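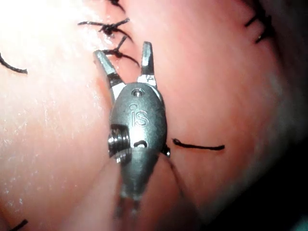

A reader going by Furtado wrote in after the May page to ask why the knots on a practice pad keep slipping once the next stitch goes in. Usually the first throw was left slack.

8 Jun 2021
By the Poltby skills desk

Start at one end of the cut. Enter at a right angle to the surface, follow the curve of the needle and come out the same distance from the other edge. Lay the first throw flat, then bring the edges together until they just touch – no tighter.

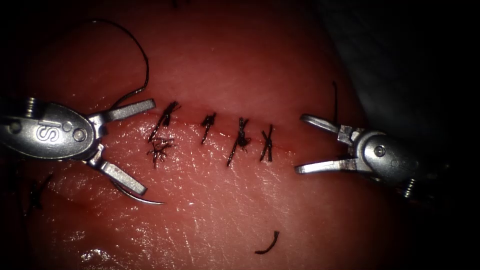

Tie off, trim the tails and move along to the next stitch. Keep the spacing even. Practise for 15 minutes, then check the seam for gaps.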